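Workshop Tips for Recording Sessions: Small Instruments, Trays and Cloths

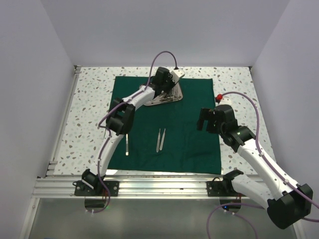 These tips are issued to all staff and students who record arm demonstrations at the Sincombe workshop. They cover the instrument sorting task, in which slender metal instruments are moved between a tray and a cloth by a person guiding the arms. The recordings become the examples from which the learning system is trained. A careless hour at the bench will therefore still be found in the data months afterward, and it is a good deal harder to remove than to prevent.

The tips were first gathered in March by Babak Kordestani and have been revised by Fletcher Donnelly after comments from the Lulberg group. This version is dated September 16, 2026 and replaces all earlier copies, including the one taped inside the supply cupboard.

The cloth

Use a plain, dark cloth for thin metal pieces. Bright steel on a pale, speckled table is difficult for a camera to separate from its background, and tweezers are among the worst offenders. Dark green and navy have both served well. Black is discouraged, as the tips of the grippers are hard to make out against it.

Wash new cloths twice before use to remove loose lint. Do not use fabric softener. It leaves a film that transfers to the gripper fingers, and a slender handle will then slide at the moment of lifting.

Light wrinkles and old fold lines should be left alone. The system is expected to work on cloth as people ordinarily lay it down, and a set recorded entirely on pressed fabric has proved a poor preparation for anything else. A ridge high enough to roll an instrument over is another matter and should be smoothed by hand before the episode begins. Shake the cloth out and lay it again between blocks, so that the folds fall in different places.

Leave a margin of bare table at the sides. A cloth hanging over the rail will be caught by an elbow sooner or later.

The tray

A shallow tray with a raised rim and rounded corners is preferred. Deep trays force the wrist into awkward angles, and operators begin to hurry when they are uncomfortable.

The tray should not be squared to the table every time. Turn it a little, move it toward the back, bring it forward. Operators who take pride in a tidy bench find this instruction difficult and are asked to follow it regardless. If the tray slides when touched, place a small piece of non-slip shelf liner beneath it, trimmed so that no edge shows.

Wipe the inside of the tray at the start of each session with a damp cloth and dry it at once. Fingerprints on polished metal are seldom noticed by the operator and are very plain in playback.

Placing the instruments

Pieces in the tray may overlap. Tip them in from a cupped hand and leave them as they fall, unless two have locked together at the jaws. Locked pieces should be separated before recording. An arm that picks up a tangled pair will usually drop both, and the episode is of no use for this task.

Pieces on the cloth should vary in angle and spacing. Some should lie close to a neighbour and some well apart. Fine tips may point toward the back, toward the front or to either side, and the direction should change across a block. Lulberg returned one of our early sets because every pair of tweezers had been laid down in the same way by the same right-handed operator.

Sharp instruments are not used at this bench. Where an item has a fine point, handle it by the wide end and keep a lidded container within reach for pieces not in play.

Guiding the arms

Approach at a steady pace and close the gripper only when it has stopped moving. A grasp near the middle of the shaft is the most secure for tweezers. Grasping by the tips bends them, and bent tweezers must be withdrawn from the set.

When one arm is working over the tray, hold the other folded to its own side with the gripper open. The resting arm should not drift. Small idle movements are learned as faithfully as deliberate ones, and the Kellen team spent much of a season tracing a twitch to an operator who tapped her foot.

If a grasp fails, try again once at the same pace. A calm second attempt is a useful example and should be kept. After a second failure, end the episode, mark it as failed and reset. Do not reach in by hand while recording is under way.

Cables

Before each block, move both arms slowly through their full reach and watch the cables. There should be enough slack for the elbow to straighten without a pull at the connector, though no loop so large that it sweeps the cloth. Clips along the forearm should hold the cable without pinching it. A clip that has worked loose is to be replaced and not taped, as tape leaves residue which collects dust and lint.

Spare clips are kept in the Llorente drawer, left-hand side. Please report the last packet when it is opened.

Lighting and walls

Keep the three walls of the enclosure bare. Notes, tally sheets and masking tape are to be kept outside it. Draw the blind before noon, as direct sun on polished steel produces a white glare that hides the edges of the instruments. The overhead lamps should be switched on ten minutes before the first episode.

Clean the speckled surface with warm water and a drop of dish soap. Crumbs and metal filings are nearly invisible among the chips of the pattern, so a flat palm passed lightly over the table is a better check than the eye.

Resetting and keeping the log

A block consists of 100 episodes. Operators change places after each block, and a rest of at least fifteen minutes is taken before returning to the controls. Results are noticeably worse when this rest is shortened.

After every episode, return the arms to their starting posture first and reset the objects second. Record the outcome immediately, in ink, using the words on the log sheet and no others. "Nearly" and "OK" cannot be sorted later.

Should the bench be bumped or a mounting bolt be found loose, stop and note the episode number. All episodes since the last good check are then reviewed before they are passed on. In the spring this rule was overlooked and 413 episodes had to be gone through one at a time by two members of staff.

End of session

Count the instruments back into their case against the card in the lid. Wipe each one with a dry cotton cloth, paying attention to the hinge or spring end, where grease gathers. Cloths are to be hung over the rail by the sink and never left folded on the table overnight.

Lower the arms to rest before switching off the power. Completed log sheets go in the grey tray by the door, and questions regarding them should be directed to Fletcher Donnelly.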